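Search this site Search Go

Arngate Residents' Association
Minutes of the April meeting, Awad Room, 7.30 pm
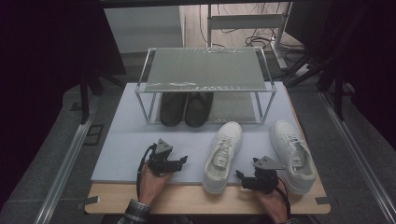
1. Minutes of the last meeting. Agreed, though Xiaoyan Cai asked that "broad support" for the new hall floor be changed to "some support", as four people had spoken and two of them were against. Changed.

2. Hall floor. Haoran Luo (chair) read out the quote from Trikov: £4000 for sanding and sealing. The firm says the finish will last "for years". Xiaoyan asked how many years. The quote does not say. She also asked why the job needs a full week when the hall is one room. Haoran will write to Trikov and ask for both answers on paper. No money to be paid until then.

3. Outdoor shoes. It was proposed that everyone change into indoor shoes at the door once the floor is done. The dance class already does. Doubts were raised about whether the Skellamen Road playgroup would keep to it, and about who would tell them. A sign was suggested. The meeting noted that the sign about the bins has had no effect. Left over to next time.

4. Parking. The council's reply was read. It answers a different letter. Haoran to send ours again.

5. Any other business. The side door still sticks. Reported as mended in two earlier sets of minutes.

Closed 8.50 pm.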